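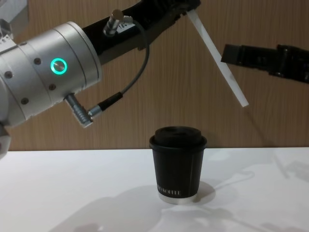
Bring back the boring lunch

I ate the same lunch for most of November. Cheese sandwich, apple, a handful of pretzels if I remembered to buy them. My sister-in-law Aliki thinks this is a cry for help. I think it was the best month of eating I've had in years!

Somewhere along the way lunch turned into a project. There are apps for it, and little boxes with dividers, and people who spend all of Sunday roasting chickpeas. I tried that. I bought the boxes (17 dollars, lids that never fit twice) and by Wednesday I was looking at a gray scoop of quinoa and thinking about the sandwich place on the corner, where a turkey on rye now costs 20 bucks with a drink.

So I quit. I make the sandwich while the coffee drips, it takes maybe three minutes, and then I don't think about lunch again until I'm hungry. You would not believe how nice that is. I already have to pick a dentist, a phone plan and something for dinner that both kids will eat, and I don't want one more menu in my day.

Bevan Whitcombe, who sits across from me, says variety is good for you, and sure, he's probably right. I eat plenty of different things at dinner - too many, if you ask my jeans. But my grandfather carried the same baloney on white to work his whole life and I never once heard him call it a rut. He called it lunch.

I did switch to mustard last week. Brown, the grainy kind. Aliki was thrilled.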